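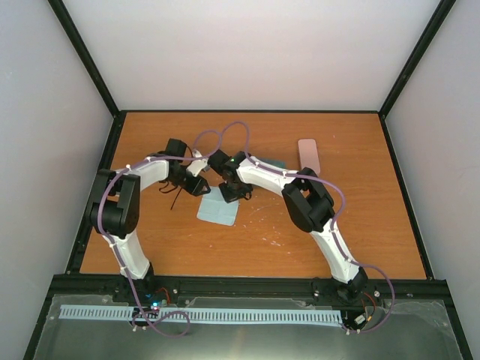 3.2 Cell set-up and upkeep

I look after the two-arm cell we call Usus, and since most of the trouble we had in this project came from the cell and very little of it from the software, I want to set down how it is put together and what I do to keep it going. Readers who only want the results can skip to Section 4.

Both arms are bolted to a black aluminium rail along the front edge of the table, one at each end, so that they reach inwards and can meet over the middle (Figure 3). The walls are plain and pale on purpose. We started out in the open lab at Bellthorpe and the light changed every time somebody walked past the window, which played havoc with our cloth tracking. With the walls up, tracking failures dropped from 83 to 11 over 200 trials, and we haven't changed the walls since.

Figure 3. The Usus cell, with both arms raised and the grippers brought together over the table. Cloths from the folding task are on the tabletop.

The cables took me longer to get right than anything else. Each arm has a purple cable running along its links, held with small white ties, and my first go at this was far too neat. I pulled everything snug with the arms at rest, then sent them to full stretch and promptly yanked a connector out at the wrist (twice in one afternoon, I'm sorry to say). Now I move the arm to its furthest pose first, tie the cable there, and let the slack hang where it likes when the arm comes back. You get big floppy loops over the elbows and they look untidy, but they do the job. The one thing to watch is a loop swinging across to the other arm – I run the slowest version of every new motion once, by hand on the stop button, before letting it go at normal speed.

My routine is short. Before a session I check the bolts at both bases, wiggle each wrist to feel for play, and look over the ties for any that have slid along the link. A base that has crept even slightly shows up as both grippers missing the cloth to the same side, so if I see that I go straight to the bolts and leave the calibration alone. After tightening I do redo the calibration, with the grippers brought together over the middle of the table, and write the offsets in the cell log.

The log covers 2,617 runs up to 27 June 2024. The longest stoppage was in October, when the left elbow began to click under load. I swapped the actuator for a spare from the Šindelář workshop, which meant cutting every tie from the elbow onwards and routing the cable again from scratch. The swap itself was quick; the cable took the rest of the day. I have since drawn up a tie-by-tie sketch for our partners at Tatitz, who are building a second cell to the same plan, and it is included in Appendix B along with the bolt settings.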